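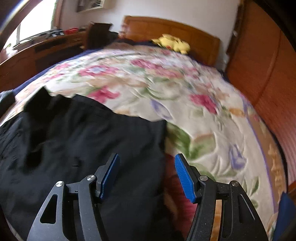
Figure 4. Hand-held gripper with both jaws fully open, seen from its own camera in a bedroom. The blue finger pads and the silver pivot screws are the parts covered by the service routine in Section 4.2.

4.2 Keeping the hand-held gripper in shape

We were surprised by how much we enjoyed this part of the work. The Zomholm gripper is a simple machine, and a simple machine rewards a little attention very quickly! Over the whole study the unit was used in 111 home sessions and recorded 3,466 grasps, all with the same two jaw frames. What did change was everything that touches cloth or turns on a screw, and this section describes how we looked after those parts.

Pivot screws. Each side of the linkage turns on two silver screws, one near the finger pad and one farther out (Figure 4). In the first weeks we tightened them whenever the jaws felt sloppy, and the feel of the trigger changed from one operator to the next. Stefaniia Polishchuk then wrote a short bench routine that we still use. Open the jaws all the way, back each screw off a quarter turn, and bring it in until the side play just disappears. Work from the outer screw toward the pad, first left, then right. Close and open the jaws ten times and check again. If one jaw lags behind the other, the crossbar is under strain and the routine starts over. Thread locker goes on only after the second check passes.

Finger pads. The textured blue pads do most of the gripping on bedding and clothes, and they pick up lint at an amazing rate. We brush them along the ribs with a dry nylon brush after every session and wipe them with a damp cloth at the end of the day. We used 36 pads in total. Pads were always replaced in pairs, even when only one looked tired, so that the angle between the two gripping faces stayed equal. A new pair is pressed against a flat block for an hour before use. Maksym Pasichnyk tried skipping that step on one pair and found the tips lifting by the next morning.

Camera alignment. The full opening of the jaws is also our alignment pose. With the jaws wide, the left and right pads should sit at matching heights in the wide-angle view, tilted inward, and the screws should be visible on both sides. The operator compares the live view with a stored reference before walking up to the bed or the wardrobe. It takes a few seconds and catches a twisted mount long before the tracking software complains. We repeated it after every battery change, and we would do so again.

Failures. The gripper was taken out of service 26 times. Most of these stops were for pad changes or a loose screw, and the machine was back at work the same day. The one long stop came in September, when a thread in the right jaw stripped and we had to wait for an insert. Irina Barbu now keeps a spare linkage set in the carrying case, along with the brush, the driver and the flat block.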